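Haria Reissue: Your Questions

We've had a wonderful pile of mail since we let slip that Haria is coming back on vinyl, and a lot of you are asking the same things (which is great, keep asking!). So we've put the answers on one page. It was last updated Sep 4, 2026, and we'll add to it as more comes in.

What is Haria, for those of us who missed it?

It's the only full-length album by Lernutska, a studio group that worked mostly in library music and never played a proper concert under that name. Organ, vibraphone, a very early drum machine, wordless singing, and a bass sound we've been trying to copy in our own kitchens for years. The first pressing was 404 copies, sold mainly by mail. Most of us at Fladness first heard it on a tape of a tape, and even through all that hiss it was thrilling.

When is it out?

December. The test pressings have been approved and they sound gorgeous. We'll send the exact shipping day to everyone on the mailing list once the plant confirms it.

Is this from the original tapes?

Yes! Side one comes from the master reel, which was in lovely shape. Side two had a damaged section in the last track, so for that part we used a safety copy made at the same studio. We listened to the join over and over on different speakers and we can't hear it. If you can, write in, we'd love to know how you did it.

What's on it that wasn't on the first pressing?

There are 14 tracks in all, and 3 of them have never been released. Two are short sketches for a TV series that didn't get made. The third is a long version of "Martens," with the organ solo left whole. It goes on and on in the best way. You'll also get a booklet with the session notes, typed up from the original sheets, doodles included.

Will there be a CD or a download?

Download, yes, and it comes free with every LP. There's a code on a card inside the sleeve. We're not making a CD this time, but if enough of you ask we'll look at it again next year.

Can I get the colored vinyl?

There are 166 copies on green vinyl and they're only in our own shop, one per customer. The black vinyl has the same music, the same booklet and the same sleeve, and it will be in regular record stores too.

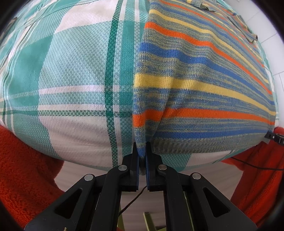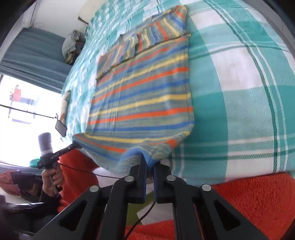
How does the new master compare with the bootleg?

Annelies De Graaf wrote to us after the listening evening to say the bootleg had always run a little fast, and that hearing "Martens" at the right speed was like meeting the tune for the first time. She could finally follow the vibraphone under the singing, she said, and she wanted to know if we'd left the tape noise in on purpose. We did! We took out clicks and one nasty hum, and left the rest alone. Push the noise reduction any further and the cymbals start to sound like somebody crumpling paper.

And she's right about the speed. The bootleg is nearly a quarter tone sharp from start to finish. If you've learned to play any of these pieces from it, you'll need to retune. Sorry!

Do the musicians get paid?

They do, or their families do. Every player on the sessions has a share, and so does the engineer. Tracking everyone down took longer than any other part of the project, and we had some marvelous phone calls along the way.

Do you ship outside the US?

Yes, almost everywhere. Postage is worked out at checkout. Customs fees in your country are up to you, so please check before you order more than one.

My record arrived with a bent corner. What now?

Send us a photo and your order number within a month and we'll mail you a new sleeve. If the record itself is warped or skips, we'll replace the whole thing and you don't have to send the old one back.

Can I play it on my radio show?

Please do! College and community stations can write to us for an advance download. Tell us the name of the show and when it airs, so we can tune in.

Is there more Lernutska music in the vaults?

We think so. There's a shelf of reels with no labels at all, and we've only listened to a few of them so far. One has what sounds like a whole set of waltzes, played at a crazy pace. It needs a lot of cleaning up before we can promise anything, but we're already arguing about the cover.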